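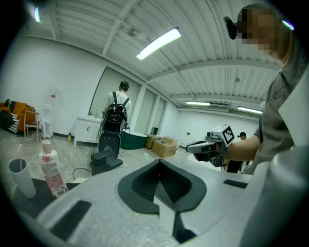

Séance de collecte en novembre : les objets de toilette au premier plan, une pince à main équipée de son marqueur à droite.

Quand Lleucu Bevan parle de brosses à dents, elle accélère. « C'est un objet merveilleux ! C'est fin, c'est long, ça penche dans le gobelet, ça ne retombe jamais deux fois au même endroit. Si vous voulez savoir ce que vaut une politique apprise, donnez-lui une brosse à dents. »

Elle dirige la collecte du projet Stondora, qui rassemble des démonstrations de gestes domestiques pour entraîner des robots manipulateurs. Les gestes viennent des personnes elles-mêmes : on prend en main une pince munie d'une caméra, on saisit, on déplace, on repose, et l'enregistrement garde à la fois les images et la trajectoire. Aucun bras robotisé à piloter à distance, donc, pendant cette phase.

« J'ai fait de la téléopération pendant 3 ans, raconte-t-elle. J'adorais ça, mais on avançait à la vitesse du bras. Avec la pince au poing, on retrouve son propre rythme, on hésite, on corrige du poignet sans y penser. Et toutes ces petites corrections, c'est de l'or pour l'apprentissage. »

À ses côtés, Octavian Tudose s'occupe de tout ce qui se passe après la saisie. Il relit les épisodes, vérifie la synchronisation, écarte ceux où la trajectoire décroche. Le marqueur noir et blanc fixé sur la pince, il le défend avec passion (il en a dessiné le support, refait onze fois). « On me dit souvent que c'est vieillot, un damier collé sur un outil. Moi je trouve ça superbe. Vous avez une pose, une orientation, et quand l'autre pince passe dans le champ, vous savez où elle est. Pour les tâches à deux mains, ça change la journée. »

La caméra de la pince a un objectif très large, qui courbe les bords et arrondit tout. Gênant ? Il secoue la tête. « Le modèle s'y fait très bien. Ce qu'il lui faut, c'est voir les doigts, l'objet et un bon morceau de la pièce en même temps. Le reste, c'est de la calibration, et la calibration, j'aime bien. » La caméra portée sur la tête apporte un second point de vue, celui de la personne qui cherche du regard l'objet suivant, souvent bien avant que la main ne parte.

Une séance compte 116 épisodes. On travaille en parallèle dans la grande salle, où la baignoire, le canapé orange et les cartons partagent le même sol gris. Lleucu Bevan tient à ce voisinage. « Au début, je voulais des fonds propres, des tables nues. Les résultats étaient magnifiques chez nous et catastrophiques ailleurs ! Maintenant je laisse les gens passer derrière, je laisse les câbles, je change les flacons de place. Une vraie maison, c'est ça aussi. »

Et les ratés ? On en garde une partie. Un flacon qui bascule puis qu'on rattrape donne un excellent exemple de récupération, à condition de l'annoter comme tel. Octavian Tudose a établi pour cela 29 étiquettes, de la « prise décalée » à la « reprise après glissement ». Cadi Harries, qui a rejoint l'équipe cette année, plaide pour en fusionner plusieurs. La discussion dure depuis le printemps, et chacun y prend un plaisir évident.

Quand on lui demande ce qu'elle attend de la prochaine série, Lleucu Bevan répond sans réfléchir : les bouchons. À clapet, à vis, à pompe, avec les deux pinces, l'une qui tient et l'autre qui ouvre. « On va en rater énormément, dit-elle, ravie. J'ai déjà commencé la liste des flacons. »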